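4.2 Grip loss on narrow-waisted metal objects

Of the 748 grasps logged on the Zoris cell, 20 ended in a fault stop. Seven of these involved the double-ended metal cup, which the two fingers hold by its lower cone. The sloped wall lets the cup rotate between the finger tips, and the controller reads the motion as a collision. In two cases the arm stopped correctly but the fingers opened on reset, and the cup was dropped. Sun-ja So traced this to a default setting in the Baradex safety module. The wrist camera view of the grasp is given in Figure 2. The reset routine now requires operator consent before the fingers move.

This site uses cookies. Accept | Settings
Contact | © Limovden | Back to top

Figure 2. Grasp on the lower cone, wrist camera.
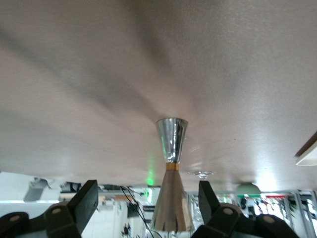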